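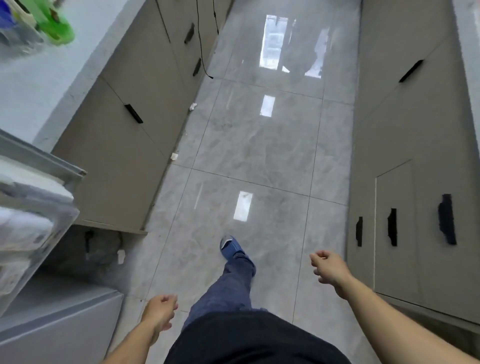
Kitchen aisle, taupe-beige cabinets on both sides.

Clavov Support
Ticket 123
Product: Flusada under-sink filter, with display faucet
Subject: Slow flow after cartridge change, filter life stuck at 100 percent
Opened: November 27, 2024
Opened by: Josefien Van den Broek
Assigned to: Marloes Goossens
Status: Closed

Customer message

I have had the Flusada in my kitchen since last year. The first cartridge was replaced in September with one I bought from Stuvine. Ever since then the filtered water comes out as a thin stream. It takes a long time to fill a kettle. The regular faucet at the same sink is fine, hot and cold.

The display shows filter life 100 percent and it has not moved since the change. It used to drop a little every month.

Things I already tried:
Took the cartridge out and put it back in.
Unplugged the display overnight.
Held the reset button until it beeped. It beeps, but nothing else happens.
Opened the shutoff valve as far as it goes.

There is no leak that I can find. We are drinking bottled water for now and I would like to stop buying it.

Reply from Marloes Goossens

Thanks for the list, it saves us a few steps. The slow flow and the stuck percentage could be two faults or one. The display works out filter life from a small flow sensor in the line between the cartridge head and the faucet. If the flow is below what the sensor can read, the display counts no water at all and the number stays where it is.

Please check the following and write back with the results:

1. Part number on the cartridge label. It should end in the letter C for your model. Stuvine sells the B version as well, and it will lock into the same head.
2. Color of the cap on the old cartridge, if you still have it.
3. Fill a measuring cup from the filtered side for one minute and write down the amount.
4. Water pressure at the sink, if your building can tell you.
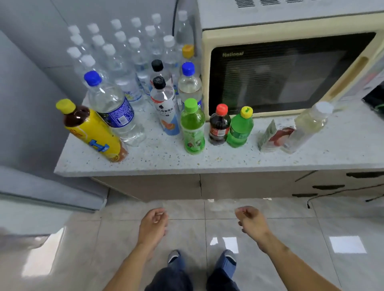

Counter with the microwave and empty water bottles.

Customer message

Part number ends in C. The old cartridge went out with the trash.

One minute gave me 300 milliliters. I did it twice and got the same amount both times.

The building office here in Tannous says the pressure is normal on my floor and no other apartment has called. They did not have a number for me.

One more thing. When I took the cartridge out again there was some gray grit around the opening in the head. I wiped it off with a paper towel. The flow was no better afterward.

Reply from Marloes Goossens

300 milliliters is well under what you should get, and too little to turn the sensor. The grit is useful to know about. Some carbon dust is normal with a new cartridge and should rinse out in the first few minutes. If the line was not flushed at the change, it can collect in the inlet screen of the flow sensor.

Did you flush after the change in September? The leaflet in the box says 12 minutes with the faucet fully open.

To clean the screen:

Close the shutoff valve and open the filtered faucet to let the pressure out.
Put a bowl under the sensor. It is the white plastic piece with an arrow on it.
Press the gray collar in and pull the tubing straight out on the inlet side.
Lift out the screen with a toothpick and rinse it under the regular faucet. Do not use soap.
Put the screen back with the flat side facing the cartridge.
Push the tubing in until it stops, then pull on it lightly to check that it holds.

Open the valve slowly and look for drips before you put anything back in the cabinet. 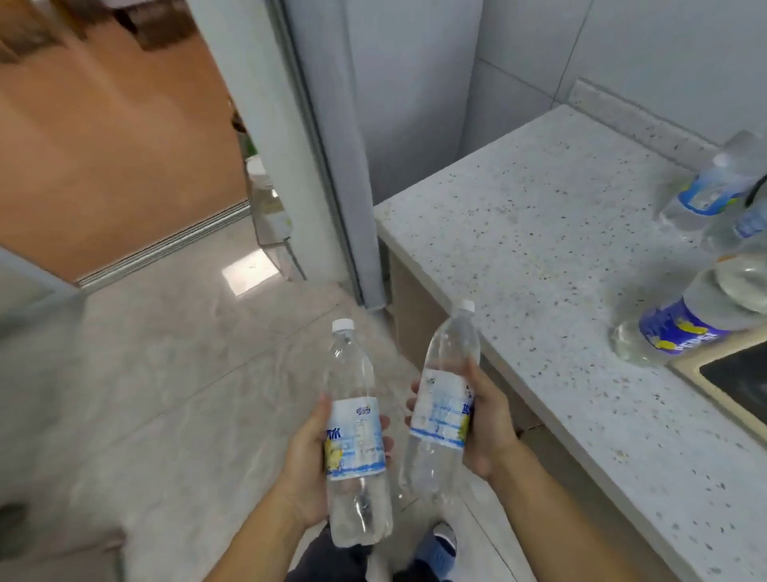
Two clear bottles with white caps, one in each hand.

Customer message

I did not flush it. I ran it until the water looked clear — maybe a minute — and left it at that.

The screen was covered with black paste. I rinsed it and put it back. There was a drip at the collar the first time, so I closed the valve and pushed the tubing in farther, and it stopped. I then ran the faucet for the full 12 minutes.

A kettle now fills at normal speed. The display still says 100.

Reply from Marloes Goossens

Good. The display only updates after a larger amount has gone through, so give it a week of normal use. It will be counting from zero, which means it will not know about the water used since September. Please go by the date of the change and replace the cartridge when it is due, even if the display says there is some left.

Customer message

It went to 99 this morning. No drips under the sink. You can close this.

Closing note (M. Goossens)

Cause: carbon dust in flow sensor inlet screen, line not flushed at cartridge change. Cleaned by customer, no parts sent. Asked documentation to move the flush step to the front of the leaflet — it is on the back now, under the warranty text.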